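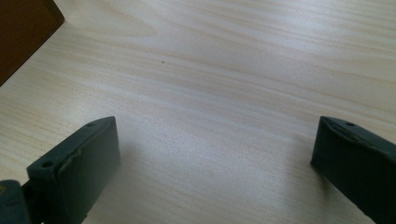 Light wood grain on the tabletop.

I've been gluten free for 6 years, and in all that time I've wanted a way to check a restaurant meal before I eat it. So when a pocket gluten tester called the Zullgate went on sale in February, I caved and bought one! I've now used it for a couple of months, at home and out, and I have opinions.

You drop a pea-sized bit of food into a little capsule, twist the cap, push it into the reader and wait. The instructions say three minutes. Mine usually took closer to four (not a big deal at home, pretty long when your soup is getting cold and your sister is already eating hers).

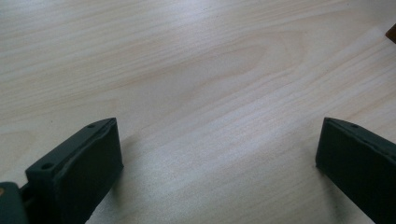 The reader itself is easy to live with. It's small enough for my purse, the battery lasts ages, and the screen is plain – a check mark or a warning, no squinting. The app is another story. It logged me out constantly, and it lost my notes from a whole weekend in Titley, including a bakery I really wanted to remember.

Then there's the cost. Capsules come in a box of 12 for $91, and each one is good for a single test. I can't test every dish at that price, so I save them for sauces and anything fried. Soy sauce and other fermented stuff isn't covered at all, which you'll only find on page 40 of the manual. Put it on the box, please!

My friend Thérèse Campbell has the older Bendex tester and we compared them over lunch. Hers was slower but the capsules are cheaper, and she likes it fine. I still prefer mine for the screen.
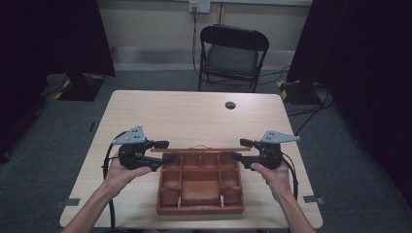

Two hands over the table, with a wooden compartment tray.

I'd give it three and a half stars. I still ask the server all the same questions and I still skip the shared fryer – one clean crumb doesn't clear the whole plate. If you travel a lot, wait for a sale and get the two-box bundle.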